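Windthorpe Reading Rooms: Progress Report to the Durar Fund

Report date: 29/09/2024

Period covered: February to the end of September

12 shares | 3 comments

Summary

The grant was made to reopen the reading rooms at Windthorpe and Sayce and to rebuild the lending stock at both. Windthorpe opened in the spring and is running on its full timetable. Sayce opened later than planned and is still on short hours. Spending is within the approved budget. We are asking for one change to the schedule, explained near the end of this report.

Windthorpe

The building work was finished before the opening date. The roof over the back room was patched, the radiators were replaced and the front door was rehung so that it no longer drags. The contractor came back once to fix a leak under the sink in the staff kitchen and did not charge for the visit.

We have 154 registered borrowers at Windthorpe. Most signed up in the first weeks after opening. New registrations slowed over the summer and picked up again when school started. The after-school session is the busiest part of the week, and we have moved a second member of staff onto it.

Local history is the most requested subject, followed by cookbooks and large-print fiction. We had planned for a bigger demand for computer manuals and bought too many. Those are being offered to Sayce.
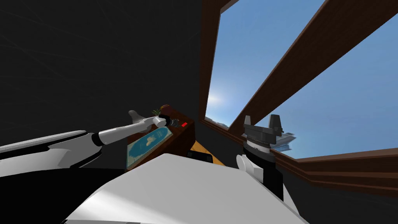
PROGRESS REPORTS / Libraries and Reading

Sayce

Sayce was held up by the electrical inspection. The first inspection found that the wiring in the upstairs room did not meet the current code, and the work had to be redone before we could let the public in. The cost was met from the contingency line. The upstairs room is now open, but the lift is not in service and we can't hold group sessions there until it is.

The room is open 27 hours a week. The target in the agreement was higher. To reach it we need one more part-time post, which was advertised twice over the summer. The first round brought no suitable applicants. The second closed recently and interviews are being arranged.

Borrowing at Sayce is steady but low. The people who come tend to stay and read, and the newspapers get more use than the shelves do. We have added a second copy of the local paper.

Stock

The agreement called for 300 new titles across the two sites, and all of them have been bought, cataloged and shelved. Atlases and travel books arrived last, after the supplier sent the wrong editions and had to take them back. Children's picture books are wearing out faster than we budgeted for. We now cover them before they go out.

The catalog was moved to Istilora in the spring. The move took longer than the supplier said it would, mainly on account of old records with no shelf mark. Staff corrected these by hand. Overdue notices now go out without anyone having to print them, and borrowers can renew by phone or online. The reservation screen is still slow at Sayce, where the internet connection is poor. A new line has been ordered.

Budget

Building costs at Windthorpe came in under the estimate and the saving has been kept in the building line. Staff costs are under budget due to the vacant post. Stock is fully spent. We do not expect to ask for more money in this grant period.

Change requested

We ask the fund to move the full-hours date for Sayce back by 2 months. This would give the new staff member time to be trained at Windthorpe first. No other dates in the agreement are affected.

Next steps

Fill the post at Sayce and complete the training. Get a firm date from the lift company. Move the surplus manuals. Run the borrower survey at both sites, using the same questions as last time so the answers can be compared. The results will be included in the next report, along with the year-end accounts.

3 comments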